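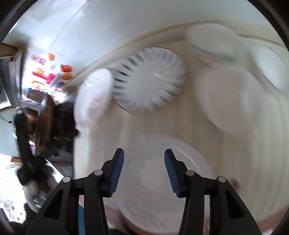
Equipment Planning Coordinator (part-time, Trornstead)

Fimton is growing, and we have reached the happy stage where somebody needs to keep proper track of what we buy! We teach robots to handle everyday kitchen things, bowls and plates most of all, and until now our purchasing has been done by whichever engineer ran out of something first. We would love to hand that over to a person who enjoys a tidy spreadsheet and a friendly phone call with a supplier.

You would look after the budget for hand-held grippers, fingertip pads, cables, tables and dishes at our Trornstead workshop, and later at the smaller one in Pekham. Your first big job, starting in July, is the replacement plan: we have 19 grippers in use, and we need to know which to repair, which to retire and what to set aside for next year. Pads are ordered from Uniyal in boxes of 100, and the lead times do wander a bit, so patience helps.

You don't need a robotics background. Experience with purchasing, stock or lab supplies would be wonderful, and so would a willingness to walk over and ask people what they need (they will tell you, at length).

Hours are flexible, though we do like everyone in for the 10 a.m. catch-up. Pay is $640 a week, with paid vacation and a bus pass.

To apply, send a resume and a short note to the Fimton office, quoting reference 133.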